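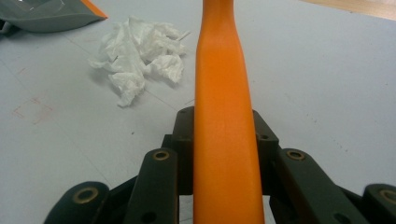
Brakano: a small electric cargo ferry for the Mistholm run
Final project report, second semester
Group: Anjani Oei, Přemysl Zeman, Ludmila Mikuš
Supervisor: Bořivoj Zelenák

1. What we set out to do

Design study for a battery-electric cargo ferry, name Brakano, to replace the diesel boat on the Mistholm crossing. Cargo only, no passengers. Crossing is 31 km each way, mostly sheltered, last bit open to the southwest. Boat does one return trip a day now. Operator (Baláž) wants two in summer if the energy works out.

Scope was hull, battery, charging at the mainland end, and a rough cost comparison. We dropped the autonomous docking section after the mid-semester review. Too much for three people.

2. Hull

Looked at a monohull and a catamaran. Went with the catamaran. Deck area was the deciding thing, the pallets have to be loaded from the side at Mistholm because the wharf has no ramp, and the monohull needed a longer deck to fit the same load. Draught is also a problem on the island side at low tide.

Slender hulls, aluminium. Přemysl ran the resistance numbers in the spreadsheet from the coursework unit, then again with the wetted area fixed (first version counted the tunnel twice). We did not get tank time. Melaniia Panasiuk in the hydro lab was going to fit us in on a Tuesday but the carriage was down, and after that it was booked out.

So all resistance figures are calculated, not measured. Treat them as such.

3. Battery

Sized at 600 kWh usable. This covers one return trip at service speed with a reserve for headwind and for hanging around off the wharf if the berth is taken. It does not cover two return trips without a charge in between — see section 4.

Chemistry is LFP. Heavier than the alternative but the weight can go low in the hulls, half each side, and the trim came out better than expected. Each hull gets its own battery room with its own ventilation and its own cooling loop. Either hull can get the boat home alone at reduced speed. Zelenák asked about steering in that mode and it's a fair question, the differential thrust will want to turn the boat the whole way. The rudders handle it on paper at low speed. We haven't looked at it in a beam sea.

We had hydrogen in the proposal. Took it out. Storage tanks would have eaten the deck and there is no supply at either end, everything would have to be trucked in. Ludmila still thinks it's worth a second look for the longer routes and she's written that up seperately in Appendix C.

4. Charging

Mainland berth has a 400 V three-phase supply at the moment, used for the crane and the lights. Not enough to turn the boat around in the middle of the day. Overnight is fine.

Two options:

Option A, upgrade the supply. Simple, expensive, depends on the network company's timetable.

Option B, a shore battery in a container that trickles all day and dumps into the boat at lunch. We used the Vesum unit as the reference because they sent us a proper data sheet. Costs more per kWh delivered but needs no new cable down the hill.

Recommend B for the first few years. Baláž can shift the container to another wharf if the route changes.

Plug connection is manual. Tide range at the berth means the cable needs a boom or a really long tail, and the crew weren't keen on dragging the long tail over a wet deck when we asked them. Boom it is.

5. Cost

Full tables in Appendix B. Short version: the electric boat costs more to build and less to run, and whether it pays back inside the loan period comes down mainly to the diesel price and how many summer sailings fill up. With one return trip a day it's marginal. With two it's comfortable. Battery replacement is included as a single hit late in the boat's life, which is probably pessimistic, cells should be cheaper by then.

Maintenance numbers for the diesel boat come from Baláž's own workshop log, March onwards. Before that the log is patchy. Didn't include crew wages, same either way.

6. Problems

The weight estimate moved over the whole semester. We kept finding things — fire insulation, the boom, the second cooling loop. Should have carried a bigger margin from the start.

The weather data is from the airport, not the strait. Wind is almost certainly stronger out there than what we used.

No stability calc for the loaded-on-one-side case at Mistholm. Should be done before anybody takes the side loading any further. Anjani has the half-finished file if next year's group wants it.

7. If someone carries this on

Tank test first. Then side-loading stability. Then one-hull mode in waves. Spreadsheets are on the group drive, use the file ending in _v9, not _final.

Appendices A to C follow in the separate document.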